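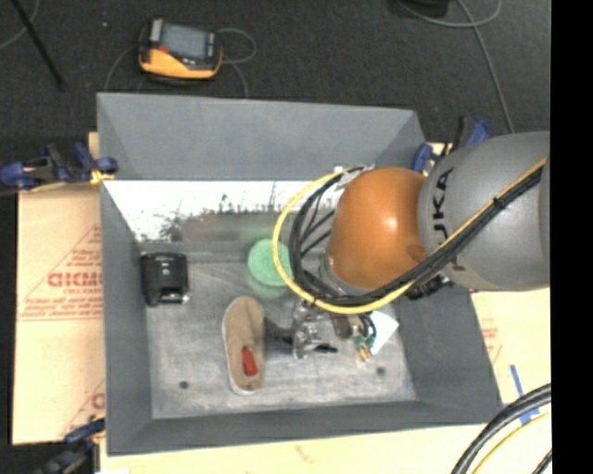

Bin 2, arm to the right of the shoe. Black box and green round thing also in play.

Sarnstead Robotics Forum > Learning and Data > How many grasps before I can stop?

hokberg_bin
January 23, 2020
We're collecting pick attempts for a grasp model. 1035 tries logged so far, 831 labeled. Small set of objects, one gray bin, and I shuffle things by hand every 20 picks. The shoe is ruining my numbers. Everything else has settled down and the shoe just goes its own way. Do I keep feeding it shoe, or take the shoe out and enjoy my nice graph?

urkon_fan
Take it out. Get the easy stuff working and bring the shoe back when you have something to compare against. You're teaching it to be bad at everything at the same rate.

slowgripper
Please don't. The shoe is the only object in there telling you anything. A model that has only met polite objects is going to have a rough first day at work.

urkon_fan
Spoken like someone who doesn't have to show the graph to a manager.

slowgripper
I am the manager. Show me the shoe.

tapeandhope
Different question: what are you doing with the failed picks? Please say you're saving them.

hokberg_bin
Saving them, yes. Labeling them, less so. The 204 without labels are mostly misses. They're boring and I kept putting them off.

tapeandhope
So your labeled set is mostly wins and you're wondering why it's so sure of itself. Go do the boring ones.

habte_lab
Seconding that. Also, shuffle more often. We used to go 20 between shuffles and the model learned the layout. Went to 7 and it got worse on paper and better in the bin.

urkon_fan
7 is a lot of standing next to a bin.

habte_lab
Bring a chair.

hokberg_bin
OK. Labeling the misses tonight, shuffling every 7 from tomorrow, shoe stays. Does anyone split the test set by object, or just at random?

slowgripper
By object. Hold out a second shoe.

hokberg_bin
I was afraid somebody would say that.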